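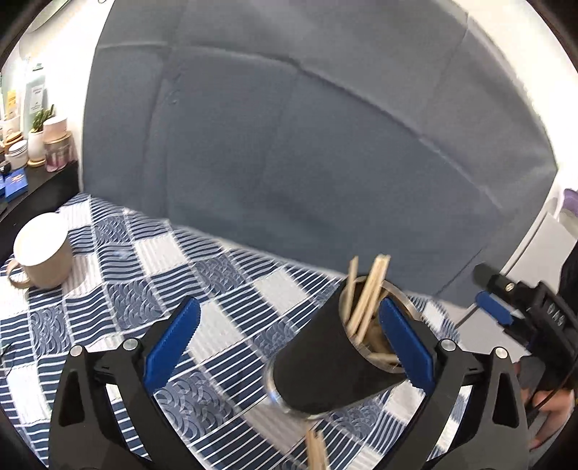
Sobia Khattak
Practice Lead, Handling Methods

Home | News | Methods | People | Contact

Okay, let's talk about the cup of sticks! If you've done a shift on the checkered tablecloth at Rodbridge you know the one - black cup, metal band at the rim, thin wooden sticks that go everywhere once the cup is tilted far enough.

Talha and I have been rewriting our handling rules, and this task gave us more arguments than all the others put together (I lost most of them). So, starting Monday, these are the rules for hand-held gripper work.

Two grippers, two hands, and bare fingers stay off the objects from start to finish. If a stick lands somewhere silly, pick it up with the gripper or leave it. Please don't sneak a pinky in there - I've seen it, Daniyal!

A spill is part of the take. Keep going, finish the task and mark it as a spill in the log. We used to throw those out, and I think we lost a lot of good material that way.

Take a break after 40 minutes. Wrists get tired before you notice, and the grip gets sloppy.

Check the blue pads and the pivot screws before your first take, and again after lunch.

Thảo has the full draft, all 8 pages of it, and would love your comments (the spill section especially).

Last updated: March
Print this page | E-mail this page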